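Ticket 704: Second arm for the bedroom rig, quote won't go through
Raised by: Flora Farquharson
Assigned to: Kenneth Carnegie
Queue: Equipment and purchasing
Status: Open, waiting on supplier

Flora Farquharson, Friday, 9.40 am

Morning Kenneth, me again, sorry! I'm trying to put the order through for the spare hand and the extra wrist mount before the August budget closes, and the Fondico form keeps throwing my quote back. It lets me fill in everything (supplier, cost code, delivery address, the lot) and then when I press submit I get "line total does not match approved amount" in red and the whole thing goes back to draft. I've tried it on my laptop and on the old desktop in the Skascombe office and it does the same on both.

The quote from MacLeish is for 3,000 pounds on the nose, and that's what Heather MacRitchie approved. I've got her email. I've typed it with the comma, without the comma, with the pence and without the pence. Same red line every time.

Could you have a look? I've saved it as a draft so you should be able to see it from your side.

Kenneth Carnegie, Friday, 10.15 am

Hi Flora. I can see the draft. The approved amount on the system is 3,000 but you've got delivery as a separate line underneath, so it's adding up to more than Heather signed off. Is delivery included in the quote or on top?

Flora Farquharson, Friday, 10.32 am

Ahh, right. It's included! MacLeish print it as its own line on the quote so I copied it over like that, and I never thought to check whether the big number already had it in. I've taken the line out and now I get a bit further, but it stops at "expected service life" and won't take what I put. I wrote "depends on the clothes", which I admit was a bit cheeky, but it's true. We're costing this for the garment work, and the wear on the fingers is completely different from what Ferhat gets with his cups and boxes on the bench. Slippery sports fabric, hangers, buttons, zips, they all do their bit.

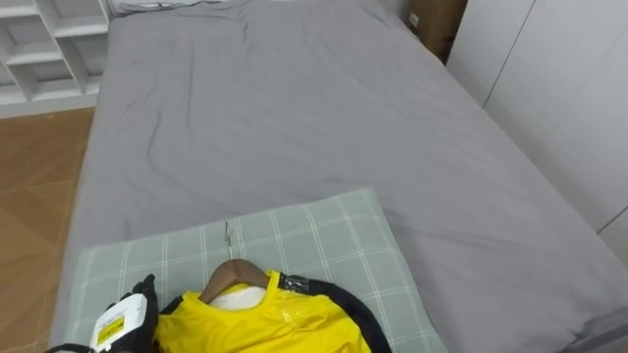 So what I'd like to put is the hand and its consumables separately, if the form will let me. Ferhat Yalçınkaya did the sums for me last week and his view is that the hand itself will see us through the whole project, but we should plan on replacing the finger covers as we go. He's asked for 8 sets. I had 7 in my spreadsheet and I've no idea where I got that from, so please go with his number.

The other thing I wanted to ask while I've got you is whether hangers and clothes count as equipment at all. Beathag Forsyth has been buying them out of her own pocket and claiming them back, and she's fed up with it. I'd much rather have one small pot for props (hangers, pillowcases, second-hand tops and so on) and not have to raise a ticket each time somebody wants a cardigan.

Kenneth Carnegie, Friday, 11.20 am

The service life box only takes a whole number of months, no text. Put whatever the supplier's warranty says and add the rest in the notes. Finger covers should go on a second request under consumables, not on this one, or you'll be over the approved amount again.

Props can come out of consumables too. You'll need Heather to agree a limit and then Beathag can order through the Flirnance card like everyone else.

Flora Farquharson, Friday, 11.48 am

Brilliant, that's done it! Whole number in, warranty note underneath, and it's gone from draft to "submitted" with a green tick. First green tick I've had all week. I've done the second request for the covers as well and that went straight through, so I'm feeling very pleased with myself.

I've emailed Heather about the props pot. I suggested we start small and see what we spend by the end of the month, and I've asked Beathag to send me her old receipts so there's something to base it on.

One leftover question. The MacLeish order is showing as submitted but there's no order number yet, and they won't book us a delivery slot without one. Is that something you have to release, or do I just sit tight?

Kenneth Carnegie, Friday, 2.05 pm

Released it just now. The number goes to the supplier automatically and you'll get a copy. I'll leave this ticket open until they confirm the slot. If they ask for a loading bay, tell them we haven't got one and it comes in by the side door.

Flora Farquharson, Friday, 2.11 pm

Got the copy, thank you! Will post the slot here when they ring.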